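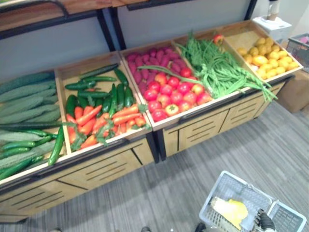

Skiston and Prultov reopen border talks

mapfold_8
Did anyone else read the joint statement? Skiston and Prultov are sending delegations to Peixoto in December, first meeting in six years! I've followed this dispute since the bridge closed and I'm thrilled - they even agreed on an agenda, with fishing rights, truck permits and the bridge itself.

greyferry
Agreed on an agenda, sure. Read paragraph 3 again. "Will consider resuming" is the same wording they used before the last round fell apart.

mapfold_8
Fair, but last time there was no hotline. Now the two ministries talk every morning at 8, and the Prultov spokesperson took questions on it without dodging once. I loved that briefing!

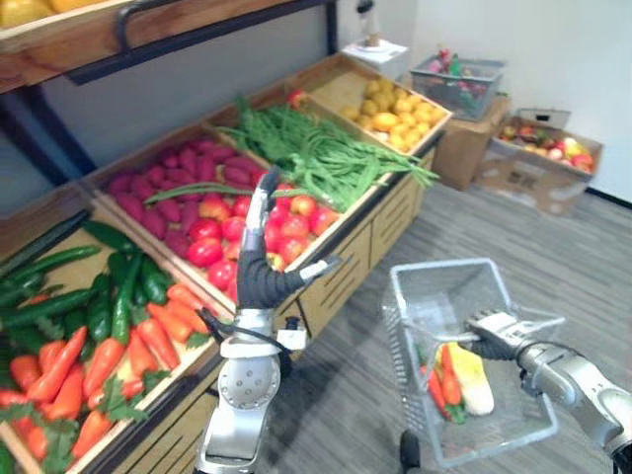
Carrots, sweet potatoes and tomatoes in wooden bins

tollbooth19
I'm with mapfold. Nineteen towns along the river signed the letter asking for this, and both sides quoted it.

greyferry
Quoting a letter is cheap. Who pays for the bridge repairs? Cliter offered to host a donor meeting and neither side has answered.
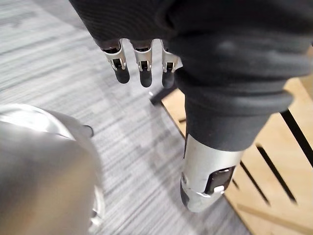
Re: Who pays for the bridge?

tollbooth19
Moving the money question down here. The Cliter offer is still open as far as I know, and the Skiston side said it "welcomes all constructive proposals" (I know, I know).

greyferry
That's a no with good manners.

mapfold_8
Or a yes waiting on the delegation list! I'll post the full transcript tonight, the part on truck permits is great reading.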